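Getting More From a Work Placement: Notes for the Employer Briefing
Speaker notes, September 2, 2021

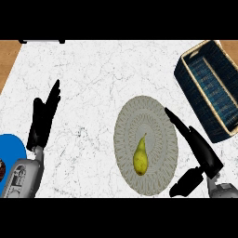
Opening slide: marble countertop, computer rendering.

Slide 1 - Welcome
Thank people for coming. Say that the slides will be sent out afterward, so there is no need to copy things down. Questions at the end, but stop me if a term is not clear.
This talk is for companies that have taken a business student for a year or are thinking about it. It covers how we match, what the first month should look like, and how the year is graded.

Slide 2 - Where we are
Last year 364 students were eligible for a placement. 128 took one. The rest went straight into their final year.
Pause here. People will want to know why the gap is so big. The two answers we hear most from students are rent and late offers. We can't do much about rent. Offers we can talk about.

Slide 3 - Timing of offers
Most students start looking in the fall. Employers who post in December still get a good pool. Employers who post in spring mostly get students who have been turned down elsewhere or who changed their minds.
Wernex moved its posting up to December and filled both of its openings before the spring term. Mimico kept its old date and filled one late. Mention that both companies agreed to be used here.

Slide 4 - The job description
Ask for a show of hands: who wrote the description, and who copied last year's?
Read the Lallell posting out loud. It is short. It says what the student will work on, who they report to, and what they will be paid. It leaves out "fast-paced environment."
Pay goes in the posting. Students skip the ones that say "competitive."

Slide 5 - First month
A named supervisor, and a backup for when that person is on vacation. A laptop that works on day one. One small project that can be finished in the first month.
Wako gave its student the returns report to rebuild. It was a dull job, but she met every department doing it. (Don't go into the software, it takes too long.)

Slide 6 - Visits and grading
A tutor makes 2 visits during the year, one in person and one by video. The supervisor fills in a form before each. The form has 5 sections and can be done in one sitting.
The final report is graded by the school. The supervisor's comments go to the grader but do not set the grade. This came up last time and took up most of the question period, so say it slowly.

Slide 7 - When it goes wrong
Call us early. A change of team usually fixes it. Ending a placement is possible, but the student may lose the credit, so we need to hear before a decision is made.

Slide 8 - Next steps
Posting form is on the placement office page. Contracts need a signature from the school as well as the company - remind them, because some still come back with one.
Take questions. If time is short, drop slide 7 and offer to cover it by phone.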